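Flanimia and the Long Ferry
By Stamatia Zacharopoulos
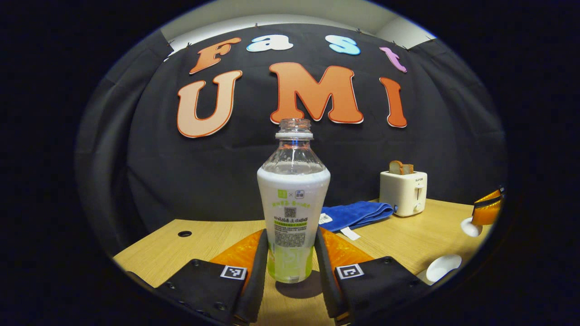
Bottle with a white label printed in green and dark text.

Flanimia is nine when her dad takes a job on the other side of the harbour. Her best friend Karras stays behind, and the two of them work out how to share one library book between two neighbourhoods.

A picture book for ages four to eight, with colour illustrations on every page and a map of the ferry route inside the back cover.

Hardcover, 30 pages
Publisher: Kasow
Item no. 398
Price: $30

Teacher's notes are sold separately – see Getar Classroom Sets. Orders placed by Saturday go out the next week. Signed copies are limited to 500.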